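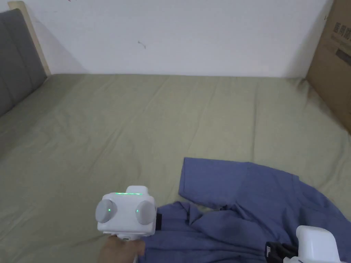

Clidberg House, bedroom inspection, May
Room 20, second floor

1. Bed linen
Fitted sheet on: yes
Sheet smooth: no
Comment: Sage green, and creased in the way every sheet in this building is creased. The Musier guidance asks for "a flat finish", which suggests its author has never met one of our irons. Passed.

2. Headboard
Padding sound: yes
Comment: Grey fabric, vertical panels, light wood along the top. Give it a push when you check. If it moves, tell maintenance and use form 39, as form 30 was withdrawn and still turns up in the drawer.

3. Walls
Marks: yes
Comment: Small dark scuff on the white wall behind the bed, and a few faint ones higher up. The scuff has my sympathy but not a tin of paint. Noted for the next Cordeiro visit, along with everything else noted for the next Cordeiro visit.

4. Boxes and storage
Clear of the bed: no
Comment: One brown cardboard box standing against the wall, right beside the bed. Chinese printing on the front, which I can't read, so I won't guess at the contents. Boxes go to the Allotville store, shelf 854. Action needed.

5. Clothing on beds
Clear: no
Comment: Blue shirt, long sleeves, spread over the mattress. Beds are allowed as folding surfaces between ten and four – a rule brought in after the great ironing board shortage – so this is advisory only. 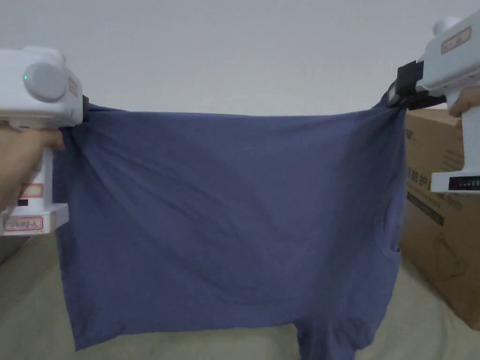 Creases in a garment are not a fault under this heading, however much one might like them to be. What matters is that it ends up folded and put away before the next check, and off the floor in the meantime.

6. Overall
Result: pass with one action (item 4)
Recheck: box only. Please don't move it to the corridor, as that is a separate checklist and I do that one as well.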